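3.2 Workcell Configuration and Maintenance

The Letton cell was installed in a furnished kitchenette and has been in service since March. It comprises a mobile base, two arms with parallel grippers, a camera at the head, and a small camera at each wrist. The kitchenette was left in its ordinary condition, and no fixtures were added to the counter, the sink, or the cabinets. Power and network connections enter from the corridor side, and the operator station is placed outside the room.

Responsibility for the cell is divided between two members of staff. Anastasia Panagiotou maintains the camera mounts and the calibration records. Tadhg Ní Mhurchú maintains the grippers and their cabling. Each entry in the maintenance log is signed by the person who performed the work and is reviewed at the end of the month.

Before each session, one view from the head camera and one from a wrist camera are compared with stored reference views. The head view must include the sink and the faucet. In the wrist view, the gripper housing must appear in its usual position, and the operator notes the path of any visible cable. A session does not begin until both views have been accepted.
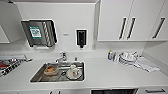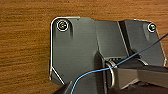
Figure 4. Views from the Letton cell. First: head camera, with the sink, the faucet, and the dish drainer on the counter. Second: wrist camera, with the gripper housing, two round screws, and the blue cable crossing in front of the housing.

3.3 Faults and Corrective Work

The log covers 122 sessions up to June 2021. Corrective work was required in 32 of them. Cable faults accounted for 18 of these cases, and most involved a connector at the wrist that had worked free after repeated rotation of the joint. The remaining cases concerned camera mounts, finger pads, and network failures.

When a cable fault is recorded, the arm is moved to its service position and power to the gripper is removed. The connector is reseated and the cable is inspected along its full length for wear. The wrist is then turned slowly through its working range while a second person observes the cable. If the camera mount has been disturbed, the wrist camera is calibrated again and the reference view is replaced. Two grippers were exchanged for spare units supplied by Wirnex when reseating did not restore a stable signal.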